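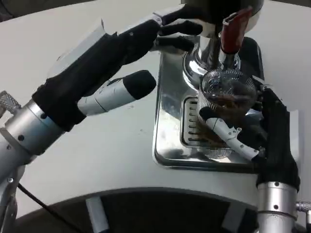
9 April 2020

Coffee first, because coffee has been the whole day! I have wanted a proper grinder for as long as I've had my own kitchen, and now there's one I can use every morning, and I'm a bit giddy about it. It's the red lever that gets me. All that polished chrome and then this one stripe of red sticking out of the side, with a little silver tip on the end, like something off an old soda fountain. Under the collar there's the glass container with the fine mesh wrapped around it, so you can see the dark grounds sitting at the bottom, and I keep going over just to look at them. The base tray is so shiny it picks up the white of the table. It also picks up every fingerprint, so I've been after it with a dish towel all day.

Ulises talked me through the grind over the phone while he was making his lunch (eggs, I could hear them). He says start coarser than you think and creep finer, one notch at a time, and write it down, which I'm now doing in the back of this notebook. Setting 7 was much too fine for the press. The plunger would hardly go down and the cup had sludge in it that I chewed more than drank. I went up by 2 and it was so much better I said "oh!" out loud to an empty kitchen. Sweet, kind of like toast with the crust on. I had a second cup right away to make sure, and then a third around eleven, so my handwriting is what it is today.

The beans are the Omley ones that Tahira left on the porch in March. I'd been saving them like a fool, when beans just get old if you save them. They still smell wonderful. I stuck my whole face in the bag. There's another bag behind them, the Benar dark roast, and I think that one will want a different setting altogether, so that's tomorrow. I'm excited about tomorrow! Over a bag of coffee!

What I hadn't counted on was how much I'd like the mess. There's always a little dust of grounds by the time I'm done, and I sweep it into my palm and put it in the pot with the tomato seedlings. Maya swears by that. Bent says it does nothing at all and the two of them went at it for most of our call last night, very happily, until Bent's screen froze with his mouth open. The seedlings look fine either way. Two of them have their real leaves now, the jagged ones.

I also weighed things today, which I've never done in my life. I got the little kitchen scale out from under the baking sheets and put a new battery in it. 16 grams of water for every gram of coffee is what Nizar uses, and he's fussy about it, so I tried it his way and timed it too. It came out a touch weak for me. I'll go a bit heavier on the coffee next time and not tell him.

Spent the rest of the afternoon clearing the shelf over the stove so the mugs can live closer to the coffee. Found the blue one with the chip that I thought had gone in the move. Also found a jar of cloves, another jar of cloves, and the lid to the soup pot, hooray. The shelf is wiped down and the mugs are up there with their handles all pointing the same way, and the tea has been moved to the cupboard by the window, where it will have to manage.

Bread is rising under the yellow towel. I put a spoonful of coffee in the dough, just to see. Need flour and a new filter for the tap. Call Tahira back before nine and thank her properly for the beans.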